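Ramwood Workstation Reuse Project
Progress report to the Follmont Fund
Reporting period ending in October

1. Summary

The grant supports the recovery of retired desktop workstations for use in adult learning centers. During this period the workshop received 1,197 units from two donors. Of these, 1,000 have been opened, inspected and recorded. The remainder are in storage at the Hadov site and will be processed before the end of December.

2. Work on the current batch

The present batch consists of full-size towers with a single processor socket and two banks of memory slots. Staff record the condition of the socket, the memory latches and the expansion slots before any parts are fitted. Power supplies are tested separately – a change made at the request of the Fund after the last report.
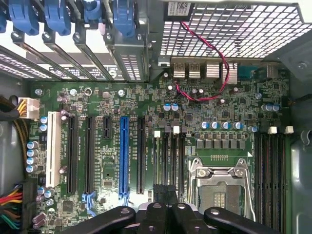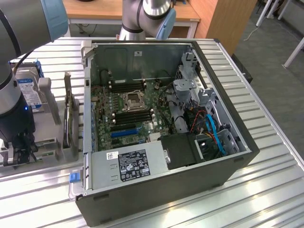

Tower from the current batch, side panel removed, processor socket empty.

Will the missing processors be paid for out of the grant?
Processors come from the parts stock donated by Aoki, and no grant money has been set aside for them. If that stock runs short, a separate request will be made.

3. Matters for attention

Bent socket pins remain the main cause of rejection. In the latest check of 50 boards, 18 were set aside for this reason. Rejected boards are kept for spare latches and clips.

Storage at Hadov is close to full. The lease on the second bay ends in March, and the project asks the Fund to confirm by January whether it may be renewed under the existing budget line.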